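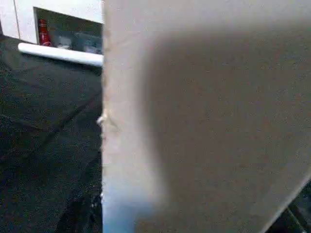
I learned to fold on white cotton, like almost everybody who comes through a housekeeping program, and then I got my first job and the laundry cart was full of black. Black aprons, black slacks, black throws for the lounge chairs. White cotton shows you everything from across the room. Black cloth makes you work for it! Look at the fabric below the white cabinet and you'll see soft folds, a few wrinkles catching a little gray light near the bottom, and one line running up across the middle on a slant. Is that line a seam or a crease? I can't tell you from looking, and I've been doing this a long time. You'd have to put your hand on it, and hands are where this chapter begins.

# Chapter 9: Dark Fabrics

## Before you start

You'll need the folding methods from the last two chapters, so go back if your flat fold is still shaky. You'll also want one dark item of your own to practice on. It can be a T-shirt, a skirt, an old curtain, whatever you have. Please don't go and buy something (my students at Vastden always ask, and the answer is always no).

By the end of the chapter you should be able to:

- find a seam by touch and tell it from a crease
- set up a lamp so wrinkles in dark cloth show up
- choose between hanging, folding and rolling for a dark item
- remove lint without roughing up the surface
- fill in a shelf card for dark linens

## 9.1 Seam or crease?

A seam is where two pieces of cloth are joined, or where an edge has been turned and stitched. A crease is a line pressed or squashed into a single piece. On pale fabric you mostly see the stitches and move on. On black fabric with black thread, the stitches pretty much vanish, and both things turn into the same thin line.

So close your eyes and pinch. A seam feels thicker than the cloth on either side of it, and there's usually a little ridge you can roll between your thumb and finger. A crease has no extra thickness. Open it out flat and your thumb slides right over. If you're still stuck, turn the item over. Most seams have a rough or finished edge on the back, and a crease just looks like the same crease pointing the other way.

I make a fuss over this for a practical reason - we fold along some lines and smooth out others. Press hard on a thick seam with a hot iron and you can leave a shiny track on the right side of the cloth, and shine on black is a real pain to get out. I did it to a pair of dress slacks in my second week at the Kaushik, and I can still see that stripe.

## 9.2 Light from the side

Overhead light flattens dark cloth. Wrinkles need light that comes in low, so that one side of each little ridge is bright and the other stays dark. Set an ordinary desk lamp at table height, to one side of your work, and turn the item slowly. Wrinkles you'd have sworn weren't there will pop right up.

A bulb of 600 lumens is fine for one person at a small table. In the Vastden workroom we use 900, and that's about as bright as I like it - any more and I get glare on anything with a satin finish.

### Try it

Lay your dark item over the back of a chair without smoothing it. Look it over first with only the ceiling light on and sketch every line you can find. Then turn on the side lamp and sketch it again on a fresh sheet. Mark each line S for seam or C for crease, and put a question mark next to any you're unsure of. Now check them all by touch. Spend 10 minutes on this and keep both sketches, because we'll use them in 9.4 when we get to pressing.

## 9.3 Hang, fold or roll?

Start with weight. Heavy knits stretch on a hanger whatever color they are, so they go on a shelf, folded loosely, with the fold line moved a little each time they're put away. Woven slacks and jackets can hang. Throws can be rolled if your shelf is deep enough, and rolling leaves fewer hard lines than folding does.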